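Schreibtischorganizer

Unter diesem Wort läuft bei uns so ziemlich alles, was Stifte, Mappen und Kleinkram auf der Tischplatte beisammenhält – und ich mag die Dinger sehr! Am häufigsten sind Stehsammler mit senkrechten Fächern, dazu kommen kleine Schubladenboxen, gern mit flacher Ablage obendrauf (bei mir landen da die Büroklammern).
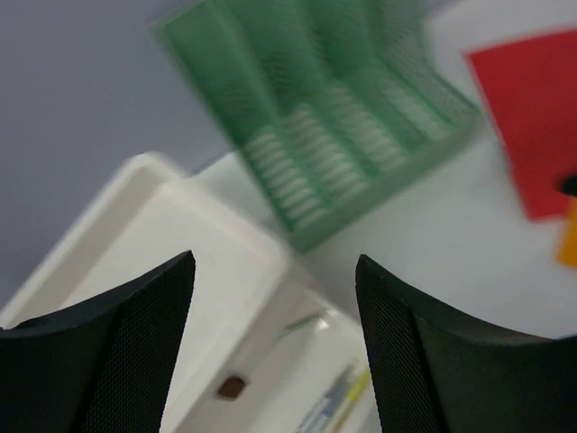
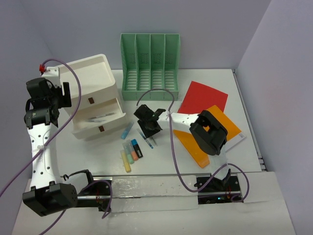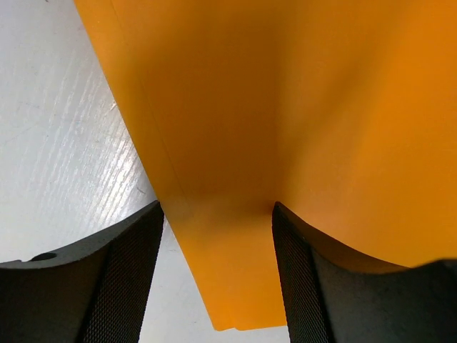
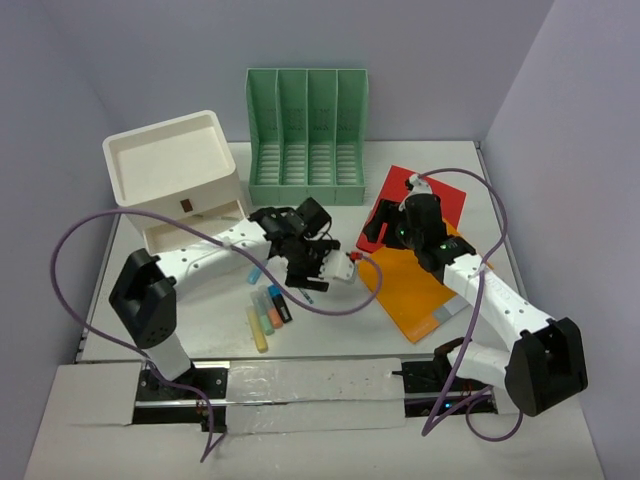

Beim Kauf schaue ich zuerst auf die Fachbreite. Mein alter Stehsammler von Bermont hat 7 cm pro Fach, da passt ein dicker Ordner gerade so hinein, der von Remside ist viel enger und taugt nur für dünne Mappen. Im Katalog von Golorance, Juni 2006, stand noch ein Modell mit 12 Fächern, das habe ich leider nie bekommen. Schubladen ohne Anschlag würde ich meiden, die hat man irgendwann samt Inhalt auf dem Schoß.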